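The Last Ferry Out of Kolham

Csaba missed it by the length of the ramp. Ran the whole harbor road with the bag banging his knee and there it was, lights on, backing out like it had all night. Which it did. 416 kronor for the ticket. Gone.

"Next one's six," said the woman in the booth. Randi, her badge said. She was already pulling the blind.

"In the morning?"

"It's not six now, is it."

He sat on a bollard. Wet through in a minute. September and the rain coming sideways. In the bag: one clean shirt, his father's watch, the letter from Jullumside. Come before Sunrise if you want to see him. Sota had written it, and Sota never wrote anything. Four years of nothing and then that, in pencil.

Before sunrise. Six was no good.

He knocked on the booth. Blind stayed down.

"My uncle is dying," he said to the blind.

Nothing. Then it went up a hand's width.

"Whose uncle?"

"Gholamreza. Hassanpour. Not my real uncle, he raised me. He fixed engines over there."

The blind went all the way up. She looked at him a long time, at the bag, at his shoes.

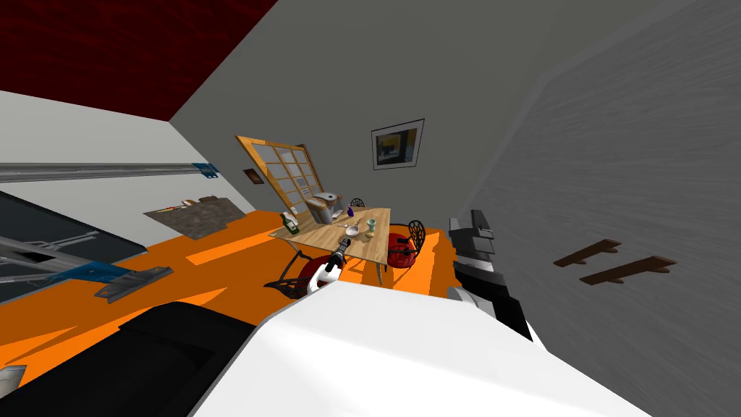
"He fixed mine," she said. "Wouldn't take the money. I left it in his mailbox and he put it back in my boat, in the bait bucket."

"That's him."

"Stupid man. It stank for a month."

She got her coat. Didn't ask him anything else. They went down the steps behind the ice house, slippery, no rail, and her boat was at the bottom knocking on the tires. Flillance, in white paint, the F mostly gone. Thirty-five years old and smelled it.

"Can you bail?"

"Yes."

"Then bail."

He bailed. Past the breakwater the swell got under them and he quit thinking, just the can and the water, the can and teh water. She stood at the wheel and sang something with no tune. Once she yelled back — was it true about the goat? It was true about the goat. She laughed so hard she had to slow down.

Then the engine coughed. Both of them looked at it.

It coughed again and caught and went on.

"He said it would do that," she said. "He said let it."

Lights on the far side. One on the jetty, low down, swinging. Sota with a lantern, thinner, no hat. Csaba had the rope in his hand before they were close enough and threw it anyway and it fell short, and he pulled it in and threw again.

"Is he awake?" he shouted.

"He's asking who's driving," Sota shouted back. "He can hear the engine from his bed. He says she's running it too rich."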